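Equipment planner wanted, part time, Ellance

I've been putting off writing this advert for weeks, so let's get on with it. I run a small workshop at Ellance where people do everyday tabletop jobs with hand-held grippers, and we're about to spend proper money on the next lot of kit. I need someone who likes spreadsheets more than I do!

The job is 15 hours a week for 5 months, starting in December. You'd be working out what we buy, what we hire and what we can put off until next year. I've got quotes from Gisler and Voltov sitting in my inbox and they're laid out so differently that I can't compare them — one includes spares, the other charges for the cables separately (cables!).
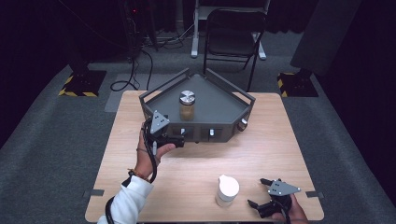

There's also a pot of £3000 for the small stuff, by which I mean jars, trays, tape, spare fingers and replacement tables. It sounds generous until you start adding up the postage.

You don't need an engineering degree. You do need to have bought equipment for a lab, a workshop or a busy kitchen, and to be happy ringing suppliers and asking awkward questions about delivery dates. If you've used Custovix for purchase orders, lovely, but I can show you in an afternoon.

To apply, send me a CV and 2 paragraphs on something you bought that was a mistake. No covering letter please.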